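Seite drucken | Per E-Mail weiterleiten

Stellenausschreibung: Fehlersucher (m/w/d) für die Roboterzelle bei Hiltell

40 Stunden pro Woche, Beginn im Juni

Wir bringen einem Roboterarm bei, Wasser von einem Becherglas ins andere zu gießen. Einschenken kann jeder Kellner im ersten Lehrjahr, unser Arm leider nur an guten Tagen. An einem weniger guten, es war ein Samstag, hat er im Durchlauf 1505 ein volles Glas angehoben, es sich auf halber Strecke anders überlegt und den Inhalt über der Steckdosenleiste verteilt. Der Not-Halt kam, nur eben nach dem Wasser. Verletzt wurde niemand, die Steckdosenleiste ausgenommen.
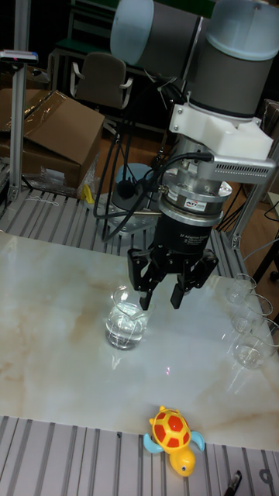 Im Störungsbericht stand danach »Greifkraft unplausibel«. Das stimmt vermutlich und hilft keinem weiter. Saron Kassa, die die Zelle leitet, hat seither 70 Protokolle gelesen und möchte diese Freude künftig teilen.

Ihre Aufgaben:
- Sie stellen Fehler nach, auch solche, die nur auftreten, wenn man gerade Kaffee holt.
- Sie werten Kraft- und Gelenkdaten aus und schreiben Berichte, in denen mehr steht als »unplausibel«.
- Sie überarbeiten mit Kamil Polák die Risikobeurteilung. Der Punkt »Flüssigkeiten« besteht bisher aus einer Überschrift.
- Sie dürfen jeden Versuch abbrechen. Diskutiert wird hinterher.

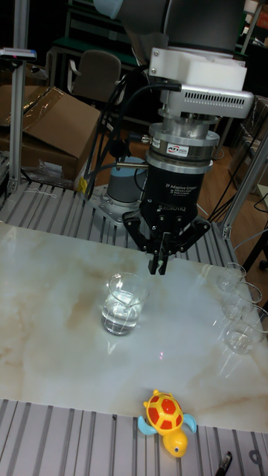

Mitbringen sollten Sie eine Ausbildung oder ein Studium in Mechatronik, Automatisierung oder etwas Verwandtem, dazu Python und die Bereitschaft, ein Becherglas sehr lange anzusehen. Erfahrung mit kollaborativen Robotern ist schön – Erfahrung mit kollaborativen Robotern, die nicht kollaborieren, ist schöner. Deutsch oder Englisch, gern beides.

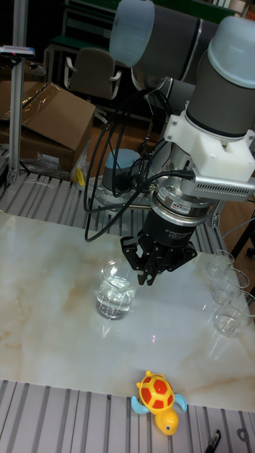 Greifer und Becherglas am Versuchsplatz.

Wir bieten einen Vertrag über zwei Jahre, sechs Wochen Urlaub und Gummimatten, die seit dem Vorfall unter den Schreibtischen liegen. Samstags wird nicht mehr gearbeitet.

Bewerbungen mit Lebenslauf bitte an Saron Kassa, Hiltell, Abteilung Prenuveck. Statt eines Anschreibens genügt uns eine halbe Seite über einen Fehler, den Sie gefunden haben. Selbst verursachte zählen auch.

6 Mal geteilt | 0 Kommentare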